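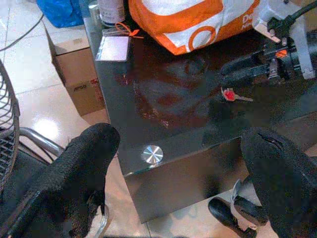
4.2 Surface gloss and reported discomfort

Glare from furniture is studied less often than glare from windows or lamps, although people in a meeting room look down at the table for a large part of the time. In the Wunstead survey we asked the occupants of 12 rooms to rate the comfort of the main horizontal surface on the Lisurier scale, first in the morning and again after the ceiling lights had been switched on. The lowest ratings were given to dark tops with high gloss. A top of this kind can be seen in Figure 2, where the black surface gives back its surroundings as smeared reddish-brown and gray reflections. Such an image is not sharp enough to be read as a mirror, but it is strong enough to disturb the reading of a printed page placed next to it. Light matte tops received better ratings in all three seating positions. The difference became smaller when the blinds were closed.

We also measured gloss with the Brendix meter at two points on each table. The readings at the center and near the edge were close to each other, and for this reason only the center value is used in the model. Fingerprints and cleaning residue were not controlled, and they may explain a part of the variation between tables of the same type.
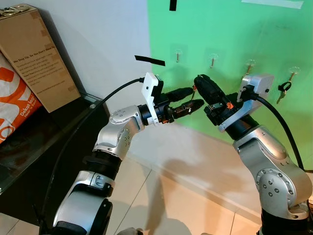 Department of Interior Lighting and Color, Wunstead

4.3 Influence of wall color

A second question was whether a saturated wall changes the judgment of the table. Bright green, as on the wall in Figure 3, was the strongest color included in our sample. Occupants of the green rooms described the light as "fresh" but also as "tiring," and around 10 of the written comments mentioned that white paper looked slightly colored. The effect on the table ratings was weak. It was visible only for dark tops, and it disappeared when the distance between wall and table was included as a variable.

The January measurements were repeated with one row of lamps turned off. The order of the rooms by rating remained the same, with a single exchange in the middle of the list. We therefore treat gloss and wall color as separate factors in Section 5.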